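How to darn a sock so you'll want to wear it again

I have a confession about my sock drawer: the mended ones are my favourites. There's a grey pair with mustard heels, a navy pair with one pink toe, and a pair that started out green and is now so patched that I'd struggle to tell you what colour it is. I love them all. If you have a bag of holey socks waiting at the bottom of the wardrobe (I know plenty of people do!), I'd like to talk you into pulling one out tonight.

What follows is the plain woven darn, the one your great-grandmother probably knew. It's over and under, over and under, and that really is most of it. I've written it out at the pace I'd teach it at the table, with the places where beginners usually get in a muddle.

What you need

A sock with a hole. Pick a wool or mostly wool one for your first go, with stitches big enough to see. Thin cotton office socks can be darned too, but they're fiddly and may put you off.

Darning wool, close in thickness to the yarn of the sock. I use Etora, a soft two-ply that comes on little cards, and leftover sock yarn works just as well. A full ball with 400 metres on it will see you through years of heels, so don't go out and buy one specially if a friend who knits can wind you off a bit.

A long needle with a blunt tip and a generous eye. Blunt matters here. A sharp needle splits the yarn every time you try to go under it, and you'll end up cross.

Something rounded and firm to put inside the sock. A darning mushroom is lovely, and you'll find them in charity shops if you dig about in the button tins. A smooth wooden spoon head, a small jar, an orange, a tennis ball: I've used every one of those. Avoid anything squashy.

Small scissors, and a good lamp if you're mending in the evening.

Choosing a colour

I could go on about this for pages. If you want the darn to vanish, take the sock to a window and match the wool in daylight, going a shade darker if you can't find it exactly. Darker sinks back, lighter jumps out.

If you don't want it to vanish, go wild! Mustard on grey is my old reliable. Turquoise on brown surprised me. You can use one colour for the threads going up and down and another for the threads going across, which gives a tiny checked pattern, and people will assume you're far cleverer than you are.

Do wash a strong red or a deep blue before you use it. Wind a length round your fingers, tie it loosely, give it a swish in warm water with a drop of washing-up liquid and look at the colour of the water.

Getting the sock ready

Wash and dry the sock first. Turn it right side out and pop the mushroom inside, with the hole sitting over the top of the dome. Pull the fabric smooth and no more than that. If you stretch it so the hole gapes, you'll make a darn that's too big, and it'll go baggy the moment you let go. A hair elastic round the stem keeps everything still.

Now look at the edges. Snip away any fluffy bits and hard, felted lumps, but leave every sound stitch where it is. You may see loops round the hole that look as if they're about to run. Leave those as well, as you'll be catching them with the needle in a minute.

Then look a bit further out. Hold the sock up to the lamp and you'll see how far the thin part reaches. It's always further than you'd think. Your darn has to start and finish in healthy fabric, so plan to go at least 10 mm beyond the hole on every side, and more if the cloth round it is like gauze. A line of small running stitches in sewing cotton round the outside gives you a border to aim for, and you can pull it out at the end.

Laying the long threads

Cut a piece of wool as long as your arm. Any longer and it'll rub itself thin going in and out. Don't tie a knot in the end! Knots make a lump, and you'll feel every lump in a shoe.

Start at the bottom right of your border, or bottom left if you're left-handed. Take a row of little running stitches straight up the sock, following one column of knitting, and leave a tail hanging as long as your finger. At the top, turn round and come back down the next column. Make your stitches fall in the gaps of the row before, so the ups and downs alternate like bricks in a wall.

At each turn, leave a tiny loop. I mean properly tiny, 3 mm at the most. Wool shrinks a little in the wash, and the loops give it somewhere to shrink from. I skipped them on my very first darn and it puckered up like a drawstring purse.

Carry on across until you meet the hole. When you get there, stitch up to the edge, catch one of those loose loops if there's one in your path, and go straight across the gap to the other side. Catch a loop there too, and carry on with your running stitches up to the border. The thread across the gap should lie flat on the mushroom. If it's hanging slack, ease it. If it's dragging the edges towards each other, loosen it.

Keep going until you're past the hole and well into good fabric again. It'll look like a little harp. This is a fine moment for a cup of tea.

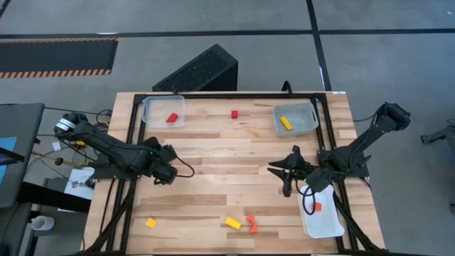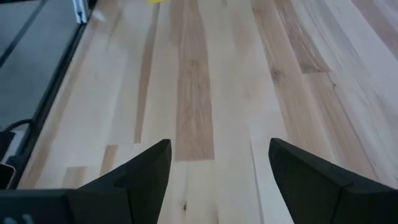
Eun-seong Yoo
Mending tutor and sock-drawer enthusiast, Skuvevetti
November 2018

Weaving across

Turn the mushroom a quarter turn so the long threads now run from side to side in front of you, or leave it as it is and work sideways, whichever feels better in your hands. Thread up again, in your second colour if you're using one.

Begin in the good fabric below the hole. Go over one long thread, under the next, over, under, all the way along. Where there's still sock underneath, let the needle dip into the knitting now and then to anchor the new thread to it. Where there's only air, you're simply weaving.

At the far side, leave your tiny loop, turn and come back. This time go over where you went under, and under where you went over. It's the only rule in the whole business, and everybody slips up on it at some point. If you look down and see two threads lying in the same path, you've repeated a row. Back the needle out, eye first, and do it again.

After every few rows, use the side of the needle to push the weaving down snugly, like a comb. You want a cloth with no daylight in it, but you don't want it rammed so tight that it goes stiff. Press it with a fingertip. It should give a bit, like the sock does.

The last rows are the awkward ones, as the long threads get tighter and tighter. Slow down here, and lift them with the needle tip a few at a time. I use a shorter needle for this part, a stubby gold-eyed Jin that I guard fiercely, but any small tapestry needle will squeeze through.

Running out of thread halfway

It happens on nearly every sock. Stop when you've got a finger's length left, take the needle off and leave the tail hanging in the good fabric at the side. Start the new length next to it, with a tail of its own, a few stitches back from where you stopped. The two overlap and hold each other. Don't join them in the middle of the hole if you can help it.

Finishing off

Take out the mushroom and turn the sock inside out. Run each tail through the back of the darn for several stitches and snip it, leaving a whisker. Pull out your cotton border if you made one.

Now wet the darn, or hold it over a steaming kettle (mind your fingers), and pat it flat. Let it dry on a towel. It always looks a bit lumpy before this and much better afterwards, so please don't judge your work until it's dry.

When things go wrong

The darn feels like cardboard. Your wool was too thick for the sock, or you packed the rows too hard. Wear it a couple of times before you give up on it, as it may soften. Next time, split the ply and use half.

There's a ridge round the edge. All your rows have stopped on the same line. Let the ends wander, some short, some long, so the darn fades out into the sock.

A new hole opens right beside the old one. You stopped too soon, in the thin bit. Darn the new one and let it overlap. My green pair had 7 mends on one foot when I last bothered to look, and they're still cosy.

The long threads have gone wonky. If they cross the hole at a slant, pull them out and start again. It's a nuisance, but you can't weave straight on a slope.

A word about thin patches

You don't have to wait for a hole! If a heel is going see-through, work rows of small running stitches up and down over the worn area, no weaving at all, and you'll have saved yourself the big job. I do this with new hand-knitted socks before I even put them on. It takes one episode of something on the telly.

I learnt that from the Rondau mending table, where I went along one wet March with a carrier bag of sorry-looking heels and stayed until they stacked the chairs. Half the people there were mending elbows, and the same method works beautifully on a jumper. Use a flatter support for that, such as a small hardback book slid up the sleeve, and make the border a little wider than you would for a sock.

Elbows deserve a page of their own, though, and I've got one half written. In the meantime, go and find that bag at the bottom of the wardrobe.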